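Features | Campus | Workshop | Archive | Subscribe

The Long Patience of Folding a Cloth

November 2020

Anyone who joins the Moura robotics club hoping for fast machines has to get used to laundry. The students have given this whole term to cloth — picking it up, smoothing it out, folding it over — and they talk about it with the kind of affection other clubs save for race cars. They call the project Sadier, after a name one of them liked the sound of, and it has outlasted two attempts to rename it.

The plan is simple enough to explain over a cup of tea (which is how it was explained to me, twice, because I got lost the first time). A student works a gripper by hand and does the folding with two fingertips, over and over, and the recordings go toward teaching an arm to do the same. By the week I visited, the club had saved 2,904 attempts, and roughly 700 of those had been thrown out for one fault or another.
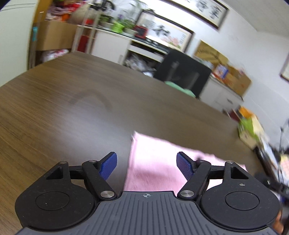
Nele Verhoeven told me the hard part is slowing down, that your own hands have been folding towels since you were small and want to rush the corner, and that she now folds everything at home at club speed, to the despair of her family.

I had a turn myself, and I was terrible! You squeeze too soon and catch only air, or too late and bunch up the fabric, and meanwhile a first-year is standing there being very kind about it. It took me 4 tries to get anything resembling a half fold, and I was prouder of it than I should probably admit in print.

In December the students take Sadier to the Jindeck meet, where each team's arm gets a stack of cloths it has never handled before. The best possible score is 100, and last year the club came home with a good deal less. They would like to do better, of course, but mostly they wanted to tell me about hems, and how a thick one changes everything, and I stayed a good hour longer than I had meant to.

38 shares | 6 comments

Contact the editors | © 2020 Morow Magazine | Back to top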